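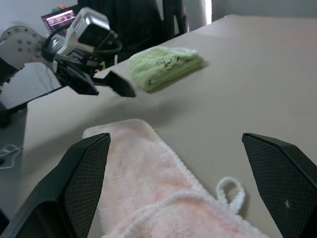
Stiltmont 3010 Work Table

The Stiltmont 3010 is a fixed-height table for laundry rooms, linen stores and packing areas. It is supplied as a flat pack with a one-piece top and a bolted steel base. The top has no seams or trim strips, so cloth can be pulled across it without catching.

Top

High-pressure laminate on a moisture-resistant core. Matte finish. All four edges are sealed at the factory. The surface resists diluted bleach, detergent and fabric softener. Do not use solvent cleaners or abrasive pads. Irons and steam heads must be placed on a rest.

Base

Square steel tube, powder coated. Each leg has a leveling foot with a locking nut. A rear crossbar adds stiffness and leaves the front open for carts or a stool. The base may be anchored to the floor with the bracket set listed under Accessories.

Load

Maximum evenly spread load is 200 kg. Do not stand on the table or use the top as a base for a press. If a sewing machine or other vibrating equipment is used, fit the rubber feet and check the leg bolts after the first week of use.
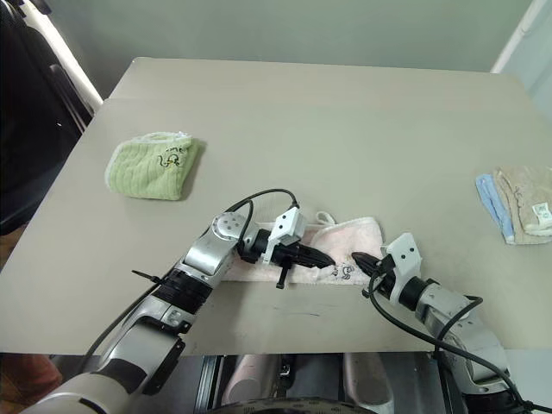

Assembly

Assembly takes 2 people. Lay the top face down on a blanket or on the flattened carton. Start all leg bolts by hand before tightening any of them. Fit the crossbar, tighten the bolts in a diagonal order, and turn the table upright by lifting at the long sides. Do not drag it on its legs. Set the leveling feet last, with the table in its final position.

The hex key is included. A 13 mm wrench is needed for the locking nuts and is not supplied.

Accessories

Leveling feet, rubber, set of four
Floor bracket set, Irkbridge pattern
Under-top shelf, wire
Replacement bolt pack
Edge repair stick, gray or beige

The Henríquez clip-on rail does not fit this model. The older Sornesero shelf fits only if the crossbar is left in the upper position. 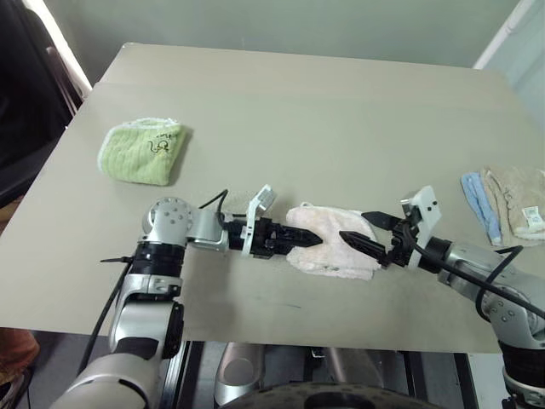 CARE AND WARRANTY

Wipe with a damp cloth and mild soap. Dry the edges if water has been left standing. Light scuffs can be reduced with a melamine sponge used without pressure.

The base is covered for 2 years against weld and coating faults. The top is covered for the same period against lifting or swelling at the edges. Heat marks, cuts and damage from solvents are excluded.

Spare parts and trade orders: Duyên Khổng, parts desk. Quote the model number and the batch code on the underside of the top. The parts desk is closed for stock count in the last week of November.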